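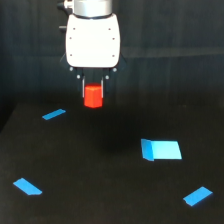 Figura 1 - Bloco vermelho suspenso acima da mesa escura.

Relatório do projeto: ruído na sala de estudo da residência Barasa

1. Introdução
A sala de estudo da residência Barasa tem 20 lugares e fica por cima do refeitório. No início do ano letivo, vários residentes queixaram-se de que era difícil ler ali à hora do jantar. O nosso grupo quis saber se o ruído vinha do refeitório ou da própria sala.

2. Método
Medimos o nível sonoro em 5 pontos da sala, durante sete dias seguidos de fevereiro, sempre às 15h, às 19h30 e às 22h. Usámos um sonómetro Stestance emprestado pelo laboratório de Física. Cada medição durou dois minutos e o valor foi anotado à mão numa folha de registo. As janelas ficaram fechadas, exceto no segundo dia, em que uma delas não trancava. Essas leituras foram mantidas, com uma nota.

3. Resultados
Os valores mais altos apareceram às 19h30 nos dois pontos junto à escada. No fundo da sala, a diferença entre a tarde e a noite foi pequena. Às 22h o ruído vinha quase todo de conversas e do arrastar de cadeiras - o refeitório já estava fechado a essa hora. No sábado a sala esteve quase vazia e os valores baixaram em todos os pontos.

4. Discussão
A porta da escada parece ser o principal caminho do som. Não tem vedante e fica muitas vezes aberta. O chão de mosaico também não ajuda, mas não tivemos meios para separar os dois efeitos. Sete dias é pouco tempo, e não medimos em época de exames.

5. Propostas
Colocar uma mola e um vedante na porta da escada. Pôr feltros nas cadeiras. Repetir as medições nos mesmos pontos depois das alterações, com o mesmo aparelho.

Anexo A - Folhas de registo
Anexo B - Planta da sala com os pontos de medição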